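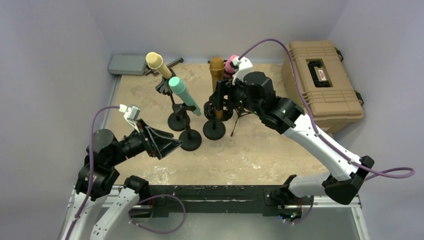 Reference > Audio equipment > Microphones > Handheld microphone

Handheld microphone

A handheld microphone is a microphone built to be carried and pointed by the person using it. It is used for speech, singing, interviews and announcements, and is the most common form of microphone found in schools, meeting halls and small venues. The term covers professional wired and wireless models as well as low-cost units for home use and toys that copy the shape without containing any working parts.

Construction

The usual handheld microphone has a head and a handle. The head holds the capsule, the part that turns sound pressure into an electrical signal, and is covered by a grille. Most grilles are woven steel wire pressed into a ball or a flattened ball. A layer of foam inside the grille reduces breath noise and keeps moisture away from the capsule.

The handle tapers toward the bottom in most wired models. It contains the wiring, a connector, and often a small transformer. In wireless models the handle is thicker, since it also holds the batteries, transmitter and antenna. Some have a switch on the side. Stage models often omit the switch or allow it to be locked, as an accidental press cuts the signal.

Capsule types

Dynamic capsules use a coil attached to a diaphragm and moving in a magnetic field. They need no power, tolerate loud sources and survive drops fairly well. Condenser capsules use a charged plate and a thin diaphragm. They respond better to high frequencies but need a power supply and are more easily damaged. Low-cost units mostly use a small electret condenser capsule.

Pickup pattern

Most handheld vocal microphones have a cardioid pattern, meaning that they pick up sound mainly from the front and reject sound from the rear. Covering the lower half of the grille with the hand disturbs the pattern and raises the risk of feedback. Interview microphones are often omnidirectional, so that the distance and angle to the speaker matter less.

Color coding

Where several microphones are in use at once, each is commonly given its own color. The color may be part of the body, or it may be added as a foam windscreen, a ring at the base of the handle, or a band of tape. The operator labels the channels on the mixer to match, and a fault can then be reported by color. Pink, green, blue and yellow are frequent choices because they can be told apart under weak light. Red and orange are harder to separate under warm stage lamps and are seldom used in the same set.

The Drudell range of classroom microphones is sold in sets on this principle, with the body and the charging slot in the same color. The Jodell range uses removable rings on a black body.

Standing and storage

A tapered handle does not stand well on its own. Upright storage normally requires a clip, a weighted base or a rack with fitted holes. Models with a flat, wide foot can be stood on a table, although they tip easily when another microphone in the group is lifted out. A microphone should be lifted by the handle and raised clear of its neighbors before it is moved sideways. Contact between grilles dents the mesh.

For longer storage, batteries are removed and the microphone is laid in a padded case. The Clivbridge rack, a common wall-mounted type, holds 5 microphones head up in a strip 37 centimeters long. A double-row version measures 57 centimeters.

Cleaning

Metal grilles generally unscrew from the handle. The grille and its foam liner can be washed in warm water with mild soap and must be completely dry before they are refitted. The capsule is never washed. Non-removable grilles are wiped with a lightly dampened cloth while the microphone is held head down. Foam windscreens are washed in the same way as liners and replaced when they begin to crumble.

Toy and karaoke microphones

Toy microphones range from solid molded plastic to hollow echo types, in which a spring or thin membrane adds a ringing sound to the voice. Karaoke models, such as the Kashindye, combine a microphone, amplifier and speaker in one body.

Related articles

Microphone stand
Windscreen (audio)
Pickup pattern
Wireless transmitter
Mixing console
Karaoke equipment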